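Brorkura household sim set – data card and house rules
Last touched Jul 5, 2018. Read the rules part before you push anything, esp. if you're new on the Holloway branch.

What's in it: 208 episodes, simulated, two-arm robot, furnished rooms. Camera views from the robot's side plus gripper close-ups. Joint logs, gripper logs, one text label per episode.

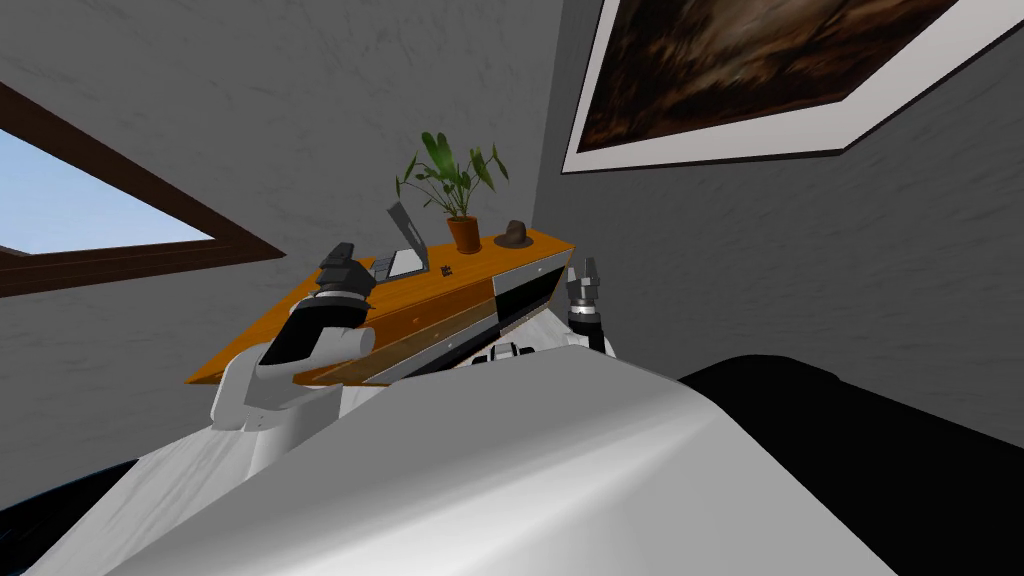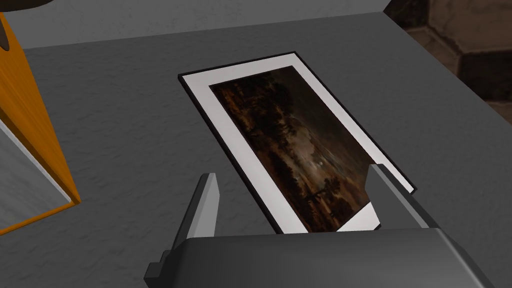 Rules for labeling come first because that's where we keep getting burned. A label says what the views show plus what the log confirms, nothing more. Contact is the big one. A gripper finger overlapping the corner of a framed picture in a close-up, like the right finger over the black frame and white mat in the second view, is an overlap. Write "overlap" in the contact field and leave it there untill the force log says otherwise. Same with "hovering near" – the left gripper over the dresser by the laptop is near the laptop, fine, but don't write "reaching for laptop" unless the task file names the laptop as target. We had 39 episodes relabeled in March over exactly this. Not doing it again.

Object names
Use the short list in names.txt. Laptop, hat, potted plant, framed picture, dresser. If you can't tell what a thing is, write "unknown small object" and move on. No guessing from the asset folder. Reviewers only get the views, so the label has to hold up from the views.
Left and right always mean the robot's left and right. Not the viewer's. Tilted head views make this easy to mess up, check the arm id in the log.

Keep-clear rules (sim, but treat them as real)
- Default clearance to anything tagged fragile: 10 cm until the approach phase starts. Potted plants and framed pictures are fragile. Laptops too.
- Approach phase has to be declared in the task file. Undeclared approach = episode goes to quarantine.
- Both arms in the same workspace is allowed. Crossing wrists is not.
- Torso counts as a collision body. People forget the torso. Low furniture right in front of the robot gets bumped by the shell long before a finger gets there.
- No moving the base while a gripper is closed on something, unless the task is a carry task.

Physics settings
Don't change friction or object mass to get a grasp to pass. If a grasp fails at default it's a failed episode, label it failed and keep it. Failed ones are usefull. 78 of the episodes in the set are failures and that's on purpose.
Contact solver version goes in the header. Missing header = rejected by the Tika checker, no exceptions, even for me.

Rendering
Leave the views alone. No cropping, no leveling out a tilted head view, no brightening dark paintings so they look nicer. Training and review have to see the same pixels. Blurry wall art stays blurry.
If textures fail to load, rerun the whole episode, don't patch single views.

Splits
Split by room, never by episode. Same dresser in train and test is a leak, even with the objects moved around. The old Bilska split got this wrong – don't use it for numbers you plan to share. It's still in the repo under /old for people who need to reproduce earlier stuff.

Using it
Ok for: grasp detection, clearance checking, testing label tools.
Not ok for: signing off a real robot as safe. Passing the keep-clear rules in sim tells you the planner followed the rules in sim. Hardware gets its own risk assessment, own speed limits, own stop test.

Known problems
- Shadows under grippers can look like contact in close-ups. See rule above.
- Gripper housing hides a big chunk of some close-up views. Check the head view as well before you label.
- Some head views miss the lower half of the furniture, torso's in the way. Drawer state = "not visible" in those, don't put "closed".
- Timestamps between head and gripper views can drift a bit on long episodes. Fix is half done.

Before you push
Run the Tika checker. Run it again after you rebase. Put the episode ids in the commit message. Second person looks at every contact label, and it can't be whoever wrote the task file. Stuff that fails goes in quarantine/, don't delete it.

Questions go in the issue tracker, tag "rules". Changes to the clearance numbers need a pull request and two approvals from the Brorkura side.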